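Brustholm opens toy library at Farkevstead branch

FARKEVSTEAD, May 3, 2018 – Families in Farkevstead can now borrow toys and puzzles as well as books. Brustholm, the lending service that runs the town's branch library, has opened a toy collection on the ground floor, next to the picture books.

The collection starts with 292 items for children from birth to age six. It includes puzzles, building sets, shape sorters, pretend food and simple board games. Each household with a library card may take home two items at a time for three weeks. There is no charge to borrow and no fine for a late return.

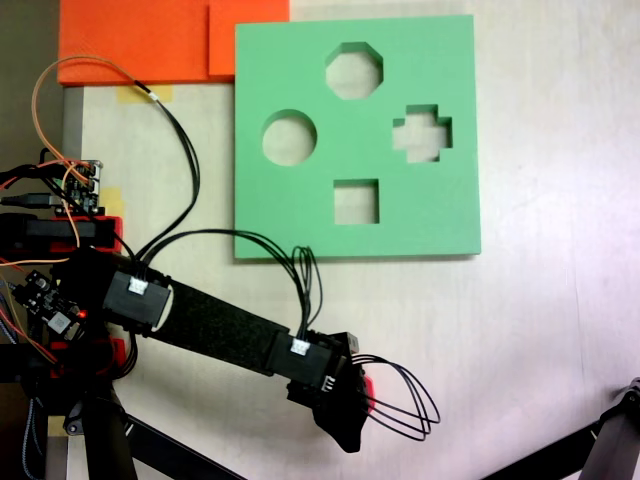
A trial at the Paewai branch in March drew 300 loans, and parents there asked most often for puzzles and sorting toys. Those two groups make up a large share of the Farkevstead shelves. Brustholm expects to grow the collection to 500 items as space allows.

Items are checked and cleaned after every loan. Toys with many parts come in a zippered bag with a card listing the contents. Borrowers are asked to look over the card before bringing a bag back – a missing piece should be reported at the desk, and replacement parts are free for the first loss.

The shelving and first stock were paid for by a grant from Sutora, a regional family fund. The grant also covers 50 play sessions over the coming year. Sessions are for children under four with an adult, and places can be booked at the desk or by phone.

The toy library keeps the same hours as the branch. Donations of used toys are not being accepted at this time.

Media contact: Brustholm Press Office, Farkevstead Branch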